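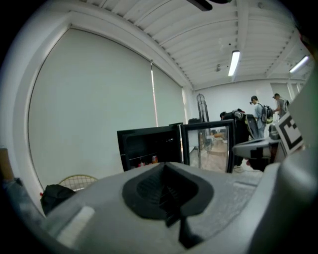 What does a gripper do?

A gripper holds things for a robot. It does the job that your fingers and thumb do when you pick up a pencil. Most grippers have a small number of fingers that close together and open again.

Why people hold grippers

A gripper does not need a robot arm to be tested. A person can hold it by a handle and do a job with it, such as picking up a cup. A camera on the gripper records what happens near the fingers. Later, a computer can study the recording and work out how a robot arm should move to do the same job.

A gripper used this way is called a hand-held gripper. The person supplies the arm, the balance and the decisions. The gripper supplies the fingers.

Comparing two designs

Liis Šimkus tests grippers for a project named Skurkico. In February she compared two finger designs, the Nitero and the Osport. The Nitero has narrow fingers. The Osport has wide, soft ones.

Each design was given the same 12 objects. Each object was picked up, moved to a tray and let go. The objects included a spoon, a sponge, a bottle cap and a bag of rice with a mass of 513 grams. Using the same objects matters. If one gripper gets the spoon and the other gets the sponge, the results cannot be compared.

The Nitero did better with the bottle cap and the spoon. The Osport did better with the bag of rice — soft fingers bend around a lumpy shape and touch more of it. Both designs dropped the sponge on the first try and held it on the second.

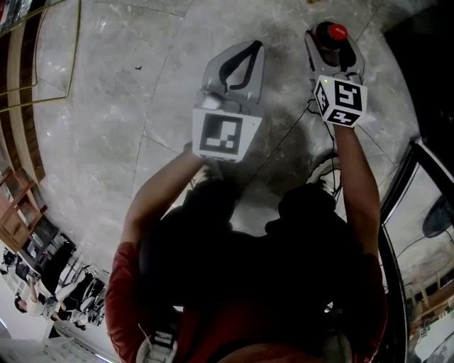

Two hand-held grippers, one in each hand, with square black-and-white markers.

What the square patterns are for

The black-and-white squares are called fiducial markers. "Fiducial" (say fi-DOO-shul) means something used as a fixed point for measuring. Every marker has its own pattern, so a computer can tell one from another.

The computer also knows the true size of the marker. If the marker looks small to a camera, it is far away. If the square looks squashed on one side, it is tilted. From this the computer works out where the gripper is and which way it points.

A marker only works when a camera can see it. A marker hidden behind an arm gives no information until it comes back into view.

Try it yourself

You need kitchen tongs, a pair of chopsticks and 3 small objects. Pick up each object with the tongs, then with the chopsticks. Write down every drop. Repeat the test with your other hand and compare the two lists.

Words to know

Gripper: the part of a robot that holds objects.
Fiducial marker: a printed pattern used to find position.
Controller: the computer that tells a robot's motors when to move.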